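Wood for People Who Don't Speak Wood
Notes for week two, evening group, Sirndale

Right, I promised you something written down after last week's ramble, so this is it. Bring it with you on Friday, with a pencil, and please bring the offcut you took home (yes, even if the dog had it).

Last week I talked about growth rings. A tree puts on a layer of new wood each year, pale in spring when it's growing fast, darker and denser later in the summer. Everything we call grain comes out of those layers and how the saw happens to meet them. Cut straight across the trunk and you get circles. Cut lengthways through the middle and you get nice steady lines. Cut lengthways nearer the outside and you get arches and flames and all the showy stuff people pay extra for!
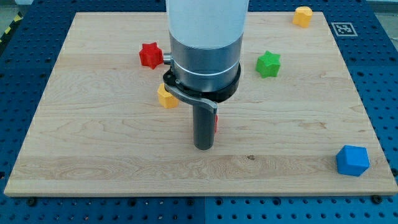

Page last changed: September, by Dace Vasiliauskas

Streaks and swirls can turn up on the same pale board, so don't fret if yours won't fit neatly into one of my drawings. Swirly patches also tell you the fibres are changing direction, and a plane will tear at them if you charge in. Sharpen first, take a thin shaving, then try coming from the other end.

Now, moisture, which is the bit everybody dozes through. Wood swaps water with the air for as long as it exists. It hardly changes along its length, but across its width it swells and shrinks, and it does this whether or not you've glued it to something. My first table was a Voscombe kit with a solid top, and I screwed it down tight all the way round because I thought more screws meant a better table. It split the first winter the heating went on. I still have it – the split makes a decent pen tray.

For indoor furniture you want timber somewhere between 8 and 12 per cent moisture. Fresh-sawn stuff is far wetter, and air drying under a shed roof in this country will usually leave you above that, so bring it indoors for a good while before you cut any joints.

For Friday:
Read the Gounder chapter on shrinkage (skip the tables).
Mark the ring direction on the end of your offcut.
Measure its width and write it down, with the date.

We start at seven and the side door sticks, so push.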